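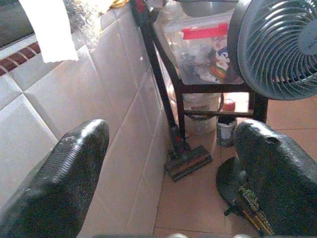 그림 1. 타일 벽 앞의 검은색 금속 선반. 위 칸에 투명 수납함, 아래에 흰 양동이.

생활공간 정리 실습 8강 강의 노트
Havillow 생활강좌 / 2005년 2월 17일

인쇄하기 | 이메일로 보내기

지난 시간에 옷장 하다가 시간이 모자라서 '바닥에 닿는 물건' 이야기를 못 했죠. 오늘은 그것부터 하고 바로 선반으로 넘어갈게요. 노트는 제가 말하는 순서대로 적어 놓은 거라 좀 들쭉날쭉합니다. 빈자리에 마음껏 메모하세요!

1. 다용도 구석이라는 곳

저는 부엌 옆이나 베란다 쪽, 타일 깔린 그 애매한 자리를 그냥 '다용도 구석'이라고 부릅니다. 어느 집에나 하나씩은 있더라고요. 양동이도 가고, 호스도 가고, 뜯다 만 봉지도 가고, 어디 둘지 모르겠는 건 일단 다 거기로 가요. 저희 집도 그랬어요. 지난 11월에 마음먹고 싹 꺼내 봤는데 같은 수세미 묶음이 세 군데서 나왔습니다(남편은 아직도 제가 산 거라고 우겨요).

이런 자리는 예쁘게 꾸미려고 들면 금방 지칩니다. 목표를 낮게 잡으세요. 걸레질할 때 한 번에 밀 수 있으면 합격! 오늘 수업에서는 이 기준 하나만 가지고 갈 거예요.

2. 선반: 위 칸과 아래 칸

그림 1처럼 다리가 가느다란 금속 선반이면 다용도 구석에 쓰기 괜찮아요. 제가 보는 건 딱 두 가지예요. 다리 사이로 걸레가 들어가느냐, 그리고 아래에 양동이가 서느냐. 양동이 높이는 꼭 손잡이를 세운 채로 재세요. 눕혀서 쟀다가 안 들어간다고 메일 주신 분이 지난 기수에 꽤 많았습니다.

위 칸에는 허리를 안 굽히고 꺼내고 싶은 것, 아래에는 물 쓰는 것. 그림에서도 포장된 물건들은 위쪽 수납함에 들어 있고, 양동이랑 둥글게 감긴 어두운 색 줄(호스든 전선이든 원칙은 같아요)은 아래쪽이죠? 저도 이렇게 나누는 걸 좋아합니다.

다만 전선이라면 아래에 두지 말고 벽에 고리를 달아 거세요. 물 쓰는 자리 바닥에 전선은 안 됩니다. 이건 취향 문제가 아니에요.

3. 투명 수납함, 어디까지 믿을까

제가 투명 수납함을 정말 좋아하긴 하는데요, 안이 보인다고 정리가 된 건 아니거든요. 그림 속 수납함도 흰 것, 어두운 것, 주황이랑 파랑이 섞인 포장까지 이것저것 같이 들어 있잖아요. 색은 비치는데 뭐가 뭔지는 뚜껑을 열거나 손을 넣어 봐야 알 때가 많아요. 그래서 앞쪽에 표시를 합니다. 그림의 수납함은 앞 테두리에 빨간 띠가 있죠. 여러분도 색띠를 쓰고 싶으면 색마다 뜻을 정해서 선반 옆에 적어 두세요. 안 적어 두면 한 달 뒤엔 본인도 모릅니다, 제가 그랬어요.

수업에서 제가 쓰는 색 약속:
- 빨강: 아이 손 닿으면 안 되는 것 (이건 높은 칸으로!)
- 파랑: 물청소용
- 노랑: 다 쓰면 다시 사야 하는 것
- 띠 없음: 아직 못 정한 것. 한 상자까지만 봐드려요

가끔 이름표 기계를 사야 하냐고 물으시는데 저는 Leva 색테이프랑 유성펜이면 충분했어요. Edent 수납함은 테두리가 살짝 휘어 있어서 테이프 끝이 잘 뜨더라고요. 모서리를 둥글게 잘라서 붙이면 좀 낫습니다.

4. 바닥에 남은 작은 것들

큰 것만 치우고 나면 꼭 깡통 하나, 컵이나 뚜껑 하나가 바닥에 남습니다. 그림 1에서도 양동이 옆에 흰 라벨 붙은 작은 깡통이 있고, 그 뒤로 빨강과 흰색이 섞인 작은 게 보여요. 이런 것들이 걸레질을 막는 진짜 범인이에요! 작은 것들은 얕은 쟁반 하나에 모으세요. 쟁반째 들고, 닦고, 다시 내려놓으면 끝.

비닐봉지는 또 다른 이야기인데, 구겨서 쌓아 두면 부피가 끝도 없이 늘어나요. 저는 작은 통 하나를 정해 놓고 거기 차면 더는 안 모읍니다. 접는 법은 Ziółkowski 수납 교재 629쪽에 그림으로 나와 있으니까 관심 있는 분만 보세요. 저는 세모로 접다가 포기했어요.

5. 다음 시간까지 해 올 것

집에 있는 다용도 구석을 하나 골라서 바닥에 닿은 물건을 종이에 다 적어 오세요. 적은 것 옆에 '위', '아래', '쟁반', '버림' 중 하나를 씁니다. 치우는 건 아직 하지 마세요. 미리 치우고 오시면 실습할 게 없어져요. 선반을 새로 사실 분은 가로, 세로, 높이도 같이 재 오시고, 콘센트나 배수구가 가까우면 그것도 표시해 주세요.

준비물은 줄자, 색테이프, 유성펜, 마른걸레. 실습 시간은 넉넉하게 잡아 두겠습니다.

관련 강의 노트
- 4강 싱크대 아래 칸 비우기
- 6강 현관 신발장과 우산
- 7강 옷장, 계절 바꾸기
- 수납함 크기 재는 법 (보충 자료)
- 색띠 약속표 빈 양식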